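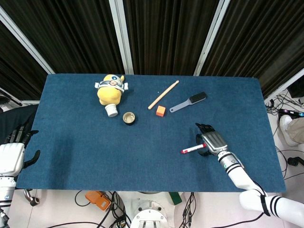
4. Soft toys in the secondhand stream

4.1 Why soft toys were treated as a separate group

Most studies of donated household goods place soft toys under either toys or textiles. Both choices cause trouble. When soft toys are counted as toys, they are compared with puzzles, building sets and dolls, which are usually judged on whether all the parts are there. When they are counted as textiles, they are compared with clothing, which can be sorted by size and season and sold by weight when it fails to sell by the piece. A soft toy has no size in that sense, and the textile buyers who work with the shops in our study do not want the filling.

We therefore gave soft toys their own group in the Kudex coding sheet. The group covers any stuffed figure with a fabric outer layer, including animals, dolls with soft bodies, and plush versions of cartoon characters. A yellow plush figure of the last kind, with a round head and a duck-like look, is shown in Figure 3. Cushions shaped like animals were left out, as were hand puppets, which the shops tend to shelve with books.

4.2 Intake and pricing

The two shops, in Wametti and Satano, logged 600 soft toys during the study period. Of these, 400 came through Wametti, which has a larger parking lot and accepts drop-offs into the evening. Satano takes donations only in the morning. Staff at both shops told us that soft toys seldom arrive alone. They come in bags with baby clothes or bedding, and the person dropping them off often has not gone through the bag.

Staff sort the toys on the day they arrive. The first check is for damage such as open seams or missing eyes. The second is for smell. Smoke and damp were the two problems staff brought up most often, and neither shop tries to treat them. A toy that passes both checks is washed if its label allows it. Toys without a label are handled differently in the two shops. Wametti washes them on a cold cycle. Satano wipes them down and leaves them on a rack overnight. We kept these as separate codes, although the difference had no clear effect on how long a toy stayed on the shelf.

Pricing is informal. Neither shop has a written list for soft toys, and the price is set by whoever is at the sorting table. In practice, size matters most. Large toys are priced higher even though they sell more slowly and take up room. Character toys are priced above plain animals when the sorter knows the character. Several sorters said that they ask a younger coworker when they do not. A character that is not recognized is priced as an animal, and this probably accounts for part of the spread in prices that we found for toys of similar size and condition.

4.3 Sale and removal

Some 300 of the toys were sold during their first stay on the shelf. The rest were moved to a mixed bin at the front of the shop, where all items carry one low price. The bin did well in Wametti, where it stands next to the register. In Satano it stands by the door, and staff said shoppers often took it for a drop-off point. The Satano bin was moved in May, after our logging had ended, so we cannot say whether the new spot helped.

Toys left in the bin too long are removed. Until recently they were passed on to Pană, a firm that buys mixed soft goods for shredding. Pană now refuses items with hard parts inside, including voice boxes, plastic joints and weighted pellets. Checking for these by hand is slow. Both shops have stopped trying and now send unsold soft toys out with the general waste, apart from a small number given to an animal shelter near Satano for dog bedding.

4.4 Limits of the data

The log records what reached the sorting table. Bags that were turned away at the door were not entered, and staff at Satano turned away more bags toward the end of the study, when storage was short. The condition codes were assigned by the sorters themselves. We checked a portion of them and found good agreement on damage but weak agreement on fading and worn fabric. For that reason, wear is left out of the comparison in Section 5.

We also did not interview donors. The shops believe that many people give away soft toys reluctantly and expect them to be sold on to another child. If this is correct, the share that ends up as waste would matter to donors, and posting it at the drop-off door could change what is brought in. Our data cannot test this, and we return to it only briefly in the discussion.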